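PRANINLOW, 2026-01-25 – I'm Mekdes Kumsa, I run the Rorport Clothing Swap, and I'm so happy to tell you we're coming back for a fifth round! Bring up to five clean pieces, take home up to five, and pay nothing (my favorite price).

Our December swap drew 200 people, and I'm still finding hangers in my car. This time we've got the big upstairs room at Petrauskas Hall – more racks, more mirrors and a real kids' section.

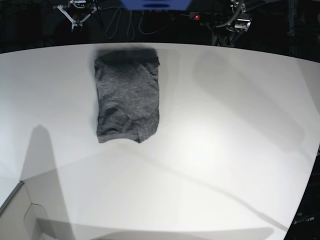

A folded gray T-shirt on a white tabletop.

Kwame Tsikata will be at the mending table all afternoon, so bring that coat with the missing button. "I like a hard zipper," he told me, and I plan to hold him to it.

Drop-off is open now at the hall's front desk. Press questions can come straight to me at extension 55.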